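About Pistuvier

Skip to rooms | Getting here | Breakfast | Contact

Pistuvier is a guesthouse on the lake road in Skandau, open all year, with rooms for people who come to walk, swim, paddle, read, or do very little for a few days. We love this corner of the country and we love having people in it. If you're reading this on a train with your boots already on, even better!

How we started

The house was built as a boarding house for schoolteachers on their summer break, and it stayed one for a long time. When Barbara Czerwiński first saw it, the upstairs was being used to store apples. She had been managing front desks at city hotels and was looking for a weekend place, something small with a stove. What she came home with was the keys to a building with two staircases and a ballroom (we call it a ballroom - it holds one long table and a piano).

The first September we had four rooms ready and one working shower. The guests that month were wonderful about it. Several of them still come, and they have opinions about which room is theirs.

Elaheh Karimi joined as cook in our third season and became co-owner two years later. Breakfast had been rolls and jam until then. Now there are eggs with herbs, flatbread from the oven, white cheese, walnuts, whatever fruit is in, and a pot of tea that gets refilled until you ask us to stop. People drive over from Ullow on Sundays just for this, so if you're not staying the night, please call ahead and we'll keep you a seat.

The rooms

Rooms on the lake side get the morning sun and hear the ducks. Rooms on the orchard side are cooler and darker, and light sleepers are usually happier there. All of them have their own bathroom now, proper wool blankets, a reading lamp on each side of the bed and windows that open all the way. There are no TVs upstairs. There is Wi-Fi, and it works well on the ground floor and fairly well above that.

Families usually take the two connecting rooms at the end of the hall, where there's space for a crib or a folding bed. Single travelers are very welcome and don't pay a double rate here. We have both traveled alone for work and remember how that felt!

Room 2 is on the ground floor with a step-free entrance from the parking area and a walk-in shower. If you need it, mention it when you book and we'll hold it for you while we sort out the dates.

Dogs can stay in the orchard-side rooms. Please bring their own blanket and let us know how big they are.

Out and about

The lake path starts across the road from our gate. Going left takes you to the swimming dock and then to the old mill. Going right is longer and quieter, with a good bench at the top of the rise. The complete loop is a day's walk at an easy pace, and we'll pack you a lunch if you tell us the evening before.

For bikes we work with the Jasińska family, who run the rental shed by the bus stop. They fit the bikes themselves and will lend you a pump and a patch kit without being asked. Canoes are ours, free for guests, and kept under the porch. Life jackets hang on the hooks next to them in adult and child sizes. Please bring everything back before dark.

In winter the path is usually walkable, sometimes on snow, and the stove in the sitting room stays lit from breakfast until the last person goes up. We think it's the best season here and we keep trying to talk our summer guests into it - some of them have given in.

Getting here without a car

Bus 43 stops at the end of our lane. It leaves from outside the station in Ullow, on the same side as the bakery, and the driver will call out Skandau if you ask. If you're arriving on the last one with heavy bags, call us and we'll come down with the cart.

Drivers should follow the lake road through the village and look for the green gate, house number 73. The navigation in most cars wants to send you up the forest track. Please don't let it, especially after rain.

The people you'll meet

Barbara does the bookings, answers the phone and knows the bus times by heart. She'll also play the piano if there's company for it. Elaheh runs the kitchen and the garden, and teaches a bread class on the quieter weekends (ask, the dates move around). We hire students from the village in summer, and between them they cover the front desk, the beds and the boats. 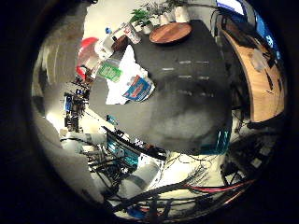
The round wooden tray and three potted plants.

Getting bigger, a little

The orchard barn will be our next project. We would like it to have a drying room for wet coats, a place to lock up bikes and a big table for rainy-day games. The roof comes first. Work starts on 13th May and will be kept to weekday mornings, after breakfast, so nobody should be woken by it. If you're booked around then and would like a lake-side room, write to us and we'll move you if one is free.

We're not planning to add more bedrooms. Breakfast at one table, with strangers passing the honey and comparing blisters, is a big part of why people enjoy it here, and the table is only so long.

Staying with us

Check-in is from three in the afternoon, and you can drop bags off any time before that. We ask for a deposit of 100 per room, which comes off your bill at the end. Cancel a week ahead and you get it all back. After that we'll move it to another date whenever we can.

Please tell us about allergies when you book. Elaheh can cook around nearly anything with a day's notice, and she enjoys the challenge!

Questions about rooms, dogs, canoes or bread? Call the house or use the contact form. Barbara answers in the evening, once the dishes are done.

Back to top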